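뚜껑의 거처

최종 수정: 9월

1. 오전

량완팅은 그것을 뚜껑이라고 불렀고, 쩡쩌위는 추라고 불렀다. 둘은 같은 물건을 두고 아침 내내 다른 명사를 썼는데, 그러고도 대화가 된다는 점이 이 사무실의 저력이었다.

은색이고, 둥글고, 납작하다고 하기엔 조금 두툼했다. 이르니코에서 보낸 상자 바닥에 들어 있었다. 상자에는 주문한 경첩이 들어 있었고, 주문한 적 없는 은색 물건이 하나 있었고, 명세서에는 경첩만 있었다.

"덤인가 봐." 쩌위가 말했다.

"이르니코가 덤을 준다고?" 완팅이 말했다. 이르니코는 작년에 포장 테이프 값을 따로 청구한 회사였다.

플로커의 직원은 전부 합쳐 열세 명이었고, 그중 이 물건에 의견이 없는 사람은 점심 무렵 한 명도 남지 않았다. 회계를 보는 그라사 쿠냐는 잉크병 뚜껑이라고 했다. 근거를 묻자 리스본의 할머니 댁에 비슷한 잉크병이 있었다고 했고, 비슷한 뚜껑이었느냐고 다시 묻자 뚜껑은 기억나지 않는다고 했다. 쩡이천은 문진이라고 했다. 이천은 쩌위의 사촌 형으로, 모르는 물건은 일단 문진이라고 부르는 사람이었다. 그의 책상에는 문진이 열여섯 개 있었고 종이는 거의 없었다.

리추웨 실장은 회의에서 돌아와 그것을 한 번 보고 말했다.

"자리를 정해 주세요. 이름은 나중에 짓고."

실장은 모든 물건에는 자리가 있다고 믿는 사람이었다. 책상 위에 하루 이상 놓여 있는 것은 물건이 아니라 미결 안건이라는 말도 했다. 그래서 완팅과 쩌위는 뒷방 탁자 앞에 섰다.

탁자에는 흰 판이 깔려 있었다. 판 위에는 희미한 선이 모눈처럼 그어져 있었는데, 실장이 예전에 문구류의 자리를 정하려고 그은 것이라는 설이 있었다. 문구류는 그 뒤로 한 번도 거기 놓인 적이 없었다.

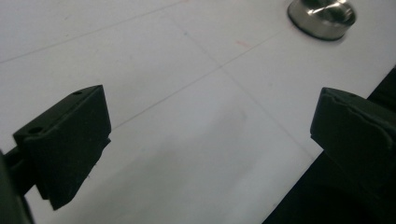 쩌위는 모서리 쪽이 좋다고 했다. 모서리에 있으면 아무도 건드리지 않고, 아무도 건드리지 않으면 자리가 생긴 거나 마찬가지라는 논리였다. 그는 자기 경력도 대체로 그런 식으로 쌓아 왔다.

"모서리는 떨어져." 완팅이 말했다.

"떨어지면 바닥에 자리가 생기지."

완팅은 대꾸하지 않고 수첩을 꺼냈다. '모서리, 기각'이라고 쓰고 그 밑에 밑줄을 그었다. 쩌위는 기각이라는 글자를 한참 들여다보더니 소수 의견도 적어 달라고 했다. 완팅은 아주 작게 적었다.

2. 오후

점심을 먹고 돌아오니 의견이 더 늘어 있었다. 그라사는 이르니코에 전화를 걸어 보았다고 했다. 전화를 받은 사람은 품번이 없는 물건은 저희 물건이 아니라고 했고, 그럼 누구 물건이냐고 묻자 품번을 알려 주시면 확인해 드리겠다고 했다. 통화는 예의 바르게 세 바퀴를 돌고 끝났다.

"243번 창구로 다시 걸래요." 그라사가 말했다.

"창구가 그렇게 많아요?"

"번호만 그런 것 같아요. 아까랑 목소리가 똑같았어."

이천은 심쿠스 씨네 공방에 맡겨 보자고 했다. 심쿠스 공방은 길 건너에 있었고 냄비 손잡이부터 트럼펫까지 금속이면 무엇이든 들여다봐 주었다. 다만 들여다보는 데 한 계절쯤 걸렸다. 이천의 주전자가 봄에 들어가서 아직 나오지 않았다. 주전자의 안부를 묻자 이천은 조금 쓸쓸한 얼굴로, 잘 지낸다고 들었다고 했다.

완팅은 가운데가 맞는다고 생각하기 시작했다. 이유를 대라면 댈 수 없었다. 둥근 것은 가운데에 놓여야 마음이 편했다. 접시도 그렇고, 시계도 그렇고, 달걀도 프라이팬에서는 그랬다.

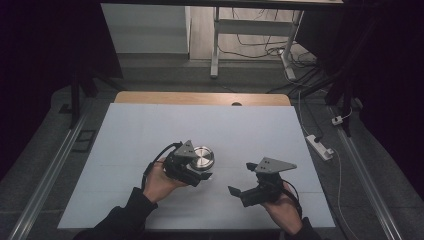 "가운데면 다른 걸 못 놓잖아." 쩌위가 말했다.

"지금까지 뭘 놓았는데?"

쩌위는 판을 보았고, 문구류의 긴 부재를 떠올렸고, 입을 다물었다. 그러나 완전히 진 것은 싫었는지, 그럼 정확히 가운데냐 가운데에서 약간 왼쪽이냐를 문제 삼았다. 두 사람은 이 문제로 사십 분을 썼다. 그동안 경첩은 상자 안에 그대로 있었고, 경첩을 기다리는 티르논의 서랍장 도면도 그대로 있었다.

그라사가 지나가다가 말했다. "왼쪽이면 창고에서 들어올 때 잘 보여요."

"가운데도 보여요." 완팅이 말했다.

"그럼 왜 물어봤어요?"

물어본 사람은 없었다. 하지만 그라사는 대답을 듣지 않고 커피를 내리러 갔고, 그 바람에 두 사람은 자기들이 물어본 것 같은 기분이 들었다.

네 시쯤 실장이 문가에 나타났다. 실장은 원래 소리 없이 걷는 데다 질문도 소리 없이 했다. 눈썹만 올렸다.

"거의 정했습니다." 쩌위가 말했다.

"거의는 자리가 아니에요."

실장이 가고 나서 완팅은 그 말도 수첩에 적었다. 적고 보니 아까의 소수 의견 바로 옆이어서, 마치 쩌위가 한 말처럼 되어 버렸다. 쩌위는 고치지 말자고 했다.

결국 그것을 집어 들고 기울여 보자고 한 사람은 이천이었다. 문진은 들어 봐야 안다는 것이었다. 기울여 보니 윗면이 반들거렸고, 그뿐이었다. 글자도 없고 품번도 없을 거라고 이천은 자신 있게 말했는데, 정작 안경은 자기 책상의 문진 밑에 눌려 있었다. 쩌위는 이걸로 뭘 누르면 눌리기는 하겠다고 했다. 이천은 그게 바로 문진이라고 했다. 완팅은 그렇게 따지면 쩌위도 문진이라고 했다.

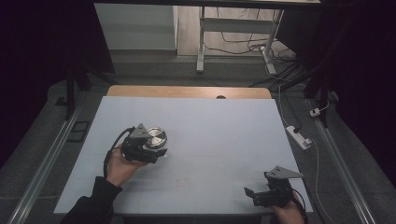
3. 퇴근 전

다섯 시 반에 심쿠스 씨가 왔다. 주전자 때문이었다. 다 고쳤다는 소식은 아니고, 뚜껑이 원래 있었느냐고 물으러 온 것이었다.

뒷방이 조용해졌다.

"있었죠." 이천이 천천히 말했다. "둥글고, 은색이고."

심쿠스 씨는 탁자로 가서 그것을 집어 들고 주머니에서 자를 꺼내 쟀다. 그러더니 고개를 저었다. 주전자 주둥이보다 한참 작다고 했다. 그래도 좋은 물건이라고, 어디 것인지는 몰라도 잘 깎았다고 하면서 가운데에서 약간 왼쪽에 도로 내려놓았다.

쩌위가 완팅을 보았다. 완팅은 창밖을 보았다.

"약간 왼쪽." 쩌위가 말했다.

"손님이 놓은 거잖아. 효력이 없어."

하지만 아무도 옮기지 않았다. 실장은 퇴근길에 뒷방을 들여다보고 드디어 정했군요, 하더니 이름표를 만들라고 했다. 완팅은 '뚜껑'이라고 썼고, 쩌위가 그 뒤에 괄호를 열고 '추'라고 썼다. 그라사가 잉크병을 넣어 달라고 했고 이천이 문진을 넣어 달라고 해서, 이름표는 물건보다 길어졌다. 이제 이름표의 자리를 정해야 했는데, 그건 내일 하기로 했다.

그날 밤 이르니코에서 메일이 한 통 왔다. 경첩 하나가 덜 들어간 것 같으니 세어 보고 회신해 달라는 내용이었다. 은색 물건 이야기는 없었다. 완팅은 '확인하겠습니다'라고 답장을 쓰고 불을 껐다.

공유 16 · 댓글 3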